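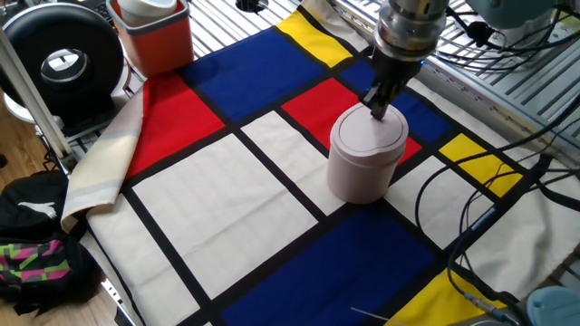
Monday, February
Áine Breathnach

Equipment plan for the manipulation bench, second pass. The first pass went back with a note asking for line items instead of one lump, so I spent the morning splitting it up.

Current state. One arm, one parallel gripper, one working table. The lidded container task uses the arm for most of the day, and everything else waits. Fingertip contact on the lid is at the far edge in the setup we ran this morning, and the lid has a curved seam across the top, so a small offset puts a finger on the seam instead of the flat. I want compliant fingertips on the list ahead of a second gripper. Mac Mathúna disagrees and will probably say so at the review.

Line items, in the order I would buy them:

1. Fingertips. Dotex sells a molded pad set, 16 pads to a box. One box covers us through summer at the present wear rate. We change pads in pairs and log the changes on the bench sheet. Last month two changes went unlogged, which makes the wear figure softer than I'd like. Price is low enough to go on the consumables code.

2. Cable management. Cables run loose across the cloth and the slatted top on the right side, and one thin wire lies over the blue part of the cloth in front. Quote from Erkar is for clip-in channel that should fit the slots in the table. I need to measure slot width before ordering. Their drawing gives an inside dimension only. Ask for 20 m. The spare goes to the second bench if we get one.

3. Force sensing at the wrist. This is the expensive item. Two options. The Plirkesley unit is rated up to 200 N, far more than we need for lids. Resolution at the low end is the number that matters and it isn't on the data sheet. I wrote to them at 10:40 and have no reply yet. The Erkar unit has the lower range and a published noise figure, but needs an adapter plate between flange and gripper. That adds length at the tool end and we would have to redo the reach limits. Adapter plate can be cut in room 203 if the mill is free.

4. Second gripper, same model. Justification is downtime. When the present one was out for a jaw repair we lost four working days. If the budget is trimmed, this one slips to next year.

5. Table cloths. Cheap, but I want them in writing. The grid print stays as the busy background. I also want a plain gray one and a plain white one for comparison runs. Buy cloths cut to the size of the top. On the present one the left edge is folded back and hangs over the side, and the fold shows the striped underside, so the background there depends on how the cloth was laid. Clamps too, low profile.

Not on the list: second arm. It was in the first pass and I took it out. Floor space is the problem before money is. A second arm needs its own table and controller, plus a clear walkway, and the walkway can't be had without moving the storage shelves.

Lead times. Pads are stock. Channel is two weeks. Either sensor is eight weeks from order, so the sensor decides the schedule. If the order goes out after the end of the month, we miss the window before the arm's annual service and would have to take the wrist apart twice.

Open points
- Slot width, measure at the table, three places.
- Low-end resolution from Plirkesley.
- Does the gripper controller have a spare input, or does the sensor need its own box? Manual is ambiguous. Check the connector itself.
- Ask Mac Mathúna for the repair invoice, needed for item 4.
- Payload with adapter plate, sensor and gripper added up. I have the gripper mass and the sensor mass. Plate to be estimated from the drawing.

16:15. Erkar confirmed the quote holds to the end of the quarter. Shipping is extra and was missing from my sheet. Added.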